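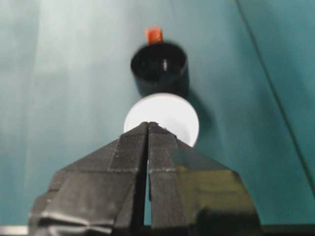
A round white disc, smooth, with a slightly rounded rim.

Getting old labels and sticky gunk off jars

I love a good glass jar and I will happily rescue one from anybody's recycling. The labels used to drive me mad, though! After two winters of soaking and scraping at my place in Prerasbridge, these are the tricks I keep coming back to.

Start with heat. Fill the jar with hot tap water, put the lid on and leave it for 20 minutes. Plenty of paper labels will peel off in one piece (so satisfying), and you haven't even got the sink dirty yet.

If the paper tears, mix equal parts bicarb soda and cooking oil into a paste. Smear it over whatever's left, go and have a cuppa, then rub in little circles with an old cloth. Eucalyptus oil is brilliant on the really stubborn glue, and it smells gorgeous. Keep it away from the stove and open a window. 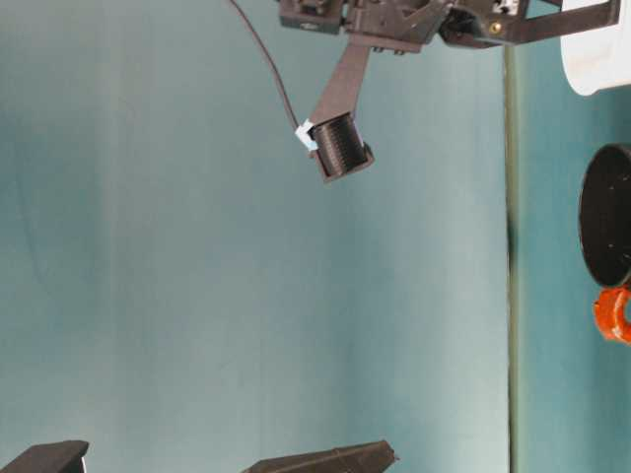 Pale teal-blue, with lighter patches through the middle.

Plastic tubs need a gentler hand. Skip the steel wool, which dulls the colour, and try warm soapy water with a soft brush. Test any oil on the base first.

Smelly lids? Pop them outside in the sun for an afternoon, upside down. Pickle lids might want a second go, and a smear of bicarb paste left on overnight helps heaps.

I did 6 jars in one batch last April and filled every one with fig jam. Dry yours fully before you store them, lids off, or they'll go musty in the cupboard.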